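Who Is Listening? Diaspora Radio Hosts and Their Audience
Media Studies, second-year project report
Sum-yee Lam

1. Why I picked this

Clandeo is an online station for listeners who grew up in one country and live in another. Its publicity says its evening talk show "brings the whole diaspora into one room." I wanted to test that. Stations say this kind of thing a lot, and the people who repeat it are mostly the guests.

2. What I did

I listened to 10 episodes of the show, all first aired in August, and wrote down who was interviewed, how long the host talked and what the callers asked. I also put a short survey online and got 70 replies. I interviewed the host, Naledi Joubert, by phone on 2 occasions.

The survey was shared by the station itself, so most people who answered already liked the show. I doubt this can be fixed by any amount of careful wording.

3. What I found

The guests were mainly musicians and actors with something to sell. Surov, a singer with a new album, was on twice and told the same story about his first tour both times. The host didn't push him on it. When I asked her why, she said listeners "come home tired and want company." That may be true, but my survey can't show it, and neither can the station's own figures.

Clandeo gives 470 as its usual live audience. I asked how this was counted and was told it came from Flanel, the streaming service they use. A person who reconnects after losing signal may be counted again. I could not get a clear answer on this.

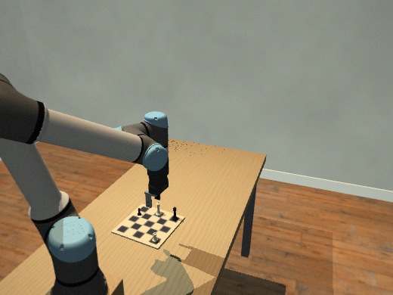

Figure 1. Simulated robot arm at a table with a small chessboard.

The calls were better than the interviews. People asked about rent, school places and how to keep a language going with their kids. Joubert is good here: she lets silences run and doesn't hurry anyone. Still, the calls got much less time than the celebrities, and in the episode with the comedian Yuen there were none at all.

4. Problems with the project

One month is a thin slice of a show. I also only understood the English parts, and the host switches languages when she jokes, so I probably missed the warmest bits. My notes on tone should be read with that in mind.

5. Where this leaves the claim

I don't think the "one room" line holds up on what I heard. The show reaches some people and they are fond of it. Whether they are the whole diaspora, or mostly friends of the station, I can't say from 70 forms. A second survey, sent out without the station's help, would be the next thing to try.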